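The Guest House at Stukaslow

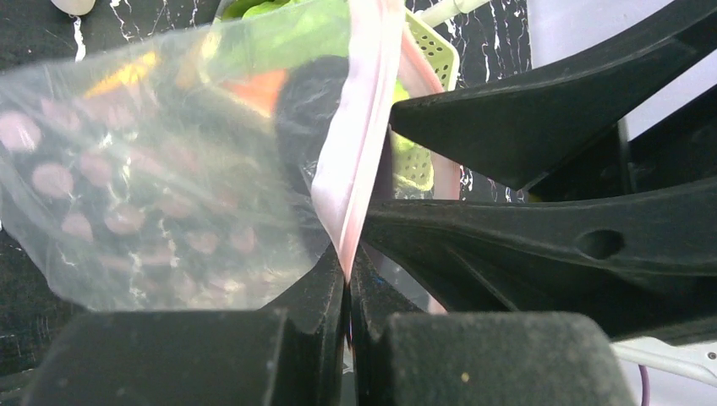 A plastic bag with a pink seal strip and pink dots.

My aunt Noemi left me the guest house in May, along with 7 sets of keys and a goat. I'd never so much as made a hotel bed. I rang Rawan Hijazi, who had run a hostel up in Roromgate for years, and asked her what I should do first.

"Buy eggs," she said, and hung up.

So I bought eggs, and the first guests turned up the next afternoon while I was still trying to work out the boiler. Two sisters-in-law, Stamatia and Leen, walking the Enania ridge with rucksacks as big as wardrobes. They wanted the back room, the one with the view of the pass. I gave them the wrong key, then another wrong key, then I just climbed in through the window and opened the door from inside. Stamatia clapped.

"The review said the owner was very hands-on," said Leen.

"That was my aunt," I said. "She's dead."

It went a bit quiet after that. I made omelettes.

They'd planned to stay one night, but the cloud came down and you couldn't see the gatepost, never mind the ridge, so they stayed for three. Rawan's brother Nabil drove up with his taxi and offered to take them round by the Sayegh road instead — 500 for the day, lunch at his mother's thrown in. I went too. I'd lived there a fortnight and hadn't been further than the shop!

His mother gave us lamb and flat bread and a very long story about my aunt, who had once talked a coach party of Germans into picking all her plums. (They came back the next year and did it again, apparently.) I laughed until I had to go and stand in the yard, and then I wasn't laughing any more. Leen came out and stood next to me and talked about her blisters, which was kind of her.

The morning they left it was clear right to the top. Stamatia wrote in the guest book for ages with her hand curled round the page like a schoolgirl. I waited until they were well past the gate before I looked.

"Beds good. Eggs very good. Ask for the window."

2 comments · 2 shares

More stories
The Last Bus to Roromgate
Plum Year
A Room Over the Bakery

We use cookies to keep this site running. Accept | Settings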